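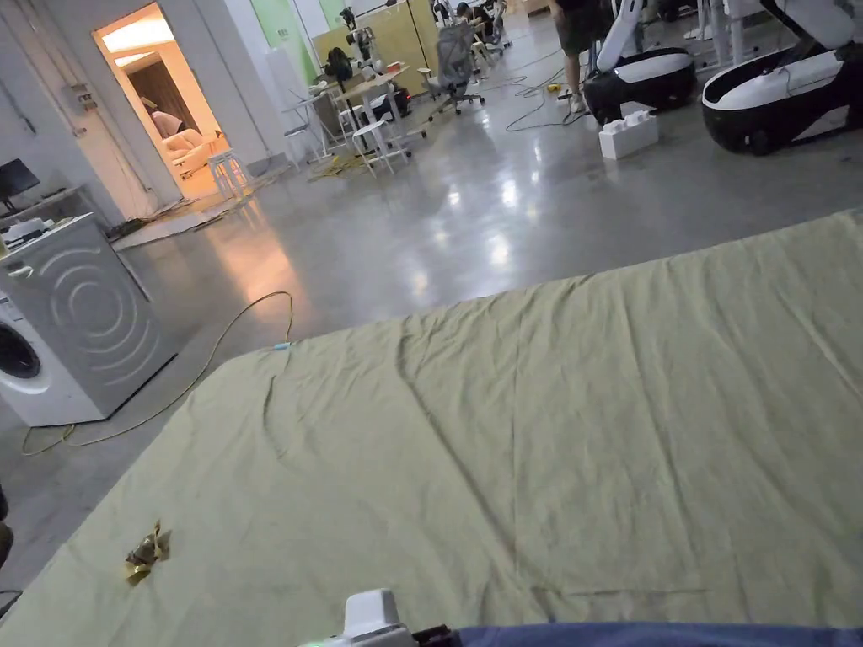
*Washing machine and a green sheet.*

**Brelell brings Hestau rust penetrant to Fludby**

I've been pestering our supplier for this one since April, so I'm pretty chuffed to say it's here! We now stock Hestau penetrating spray at the Fludby shop, in single cans or a carton of 10.

I tried it on the seized tow bar bolts on my old ute (a proper mess, those) and had them out before lunch. Give it a good soak, have a cuppa, then grab your spanner.

A carton is $49 until the end of the month, and you can buy 2 per customer. Arruda gearbox additive is coming next, and I'll let you know when I've got a price.

We open at 9. Trade accounts welcome, just ask at the counter.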